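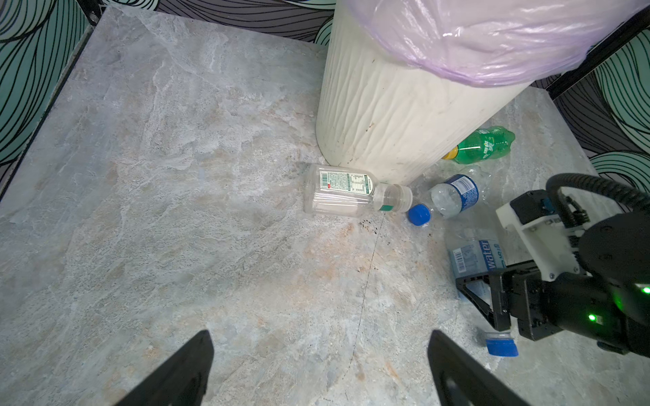
From: Chih-ming Tu
To: Burnden Building List
Date: Monday, July 5, 2021
Subject: Re: Bottles next to the can (and what to do with the caps)

Hi everybody,

Eduardo, thank you for writing this up! I have been wanting to have this conversation since we moved in, and I'm thrilled I'm not the only person who gets worked up over a soda bottle. I've put my answers between your paragraphs.

Eduardo Magalhães wrote:
> Can we please settle where the empty bottles go? They pile up on the floor at the foot of the can, water bottles mostly, plus a green soda bottle with its yellow cap still on. I never know if people mean "this is for recycling" or if they just missed.

A bit of both, I think. I asked on the second floor and got two completely different answers from two people sharing a desk. One of them thought the lined can was for everything, and the other has been leaving bottles next to it on purpose so they wouldn't get mixed in with the lunch trash. I do see her point, but then someone steps on one and it goes skating off under the Groller shelves.

So let's give the bottles a home of their own. I would love to use the tall bin that came with the Mavon order, the one still sitting in the stairwell with the tape on its lid. It takes the same bags we already buy. Put it right beside the trash can and I bet most of the problem goes away in a week.

> Second thing, caps. On or off? I was always told to take them off.

On! I was so happy when I found this out. I called the hauler in June to ask, and the woman who answered was wonderful and stayed on the phone with me for ages. For our pickup they want the bottle empty, squashed, and the cap screwed back on. Loose caps are too small for their sorting line and drop through with the grit. So if you see a blue cap by itself on the floor, please find it a bottle. Any bottle with the same thread will do – it doesn't have to be the one it came from.

Squashing is the part I enjoy most. Cap off, lay the bottle on its side, press from the bottom toward the neck, cap back on while it's still flat. It stays flat that way. The thin water bottles go down with one hand, but the soda bottles are a lot stiffer and you may want to lean on them. I squashed 26 of them on Friday after the Jurčo meeting and they fit in one bag with room to spare.

> What about labels? Some of them are a pain to peel.

Leave them on. I asked about that as well and she said they come off in the wash at the plant. One less thing.

> And who takes the bag down?

I'll do it through the end of the summer, gladly, I'm going down that way with my bike anyway. After that maybe we could trade off by floor? The bag needs to be tied and in the blue dumpster by 8 on pickup morning. If you want to take a turn, the code for the gate is 326 and you have to lift it a little as you push or it sticks.

> One more small one: liners. They keep sliding down inside the can.

Pull more of the bag out over the rim than you think you need. If it still slips, twist a handful of the slack at the back and tie it in a loose knot so it grips. The lavender ones are pretty thin, so don't yank. There are 5 rolls left in the supply closet, second shelf, behind the paper towels.

While I'm at it, the outside of the can could do with a wipe. That wood-grain texture is lovely but smudges hang on to it, and a dry cloth just moves them around. Warm water, a drop of dish soap and an old toothbrush, going along the grain. I did the one upstairs and it came out so nice that I went and did the door too.

Eduardo, would you have ten minutes tomorrow to help me carry the Mavon bin up? It isn't heavy, only awkward on the turn. I'll make the sign for it tonight. If anybody has a good marker – the fat kind – please leave it on my desk, mine is down to a gray whisper.

Chih-ming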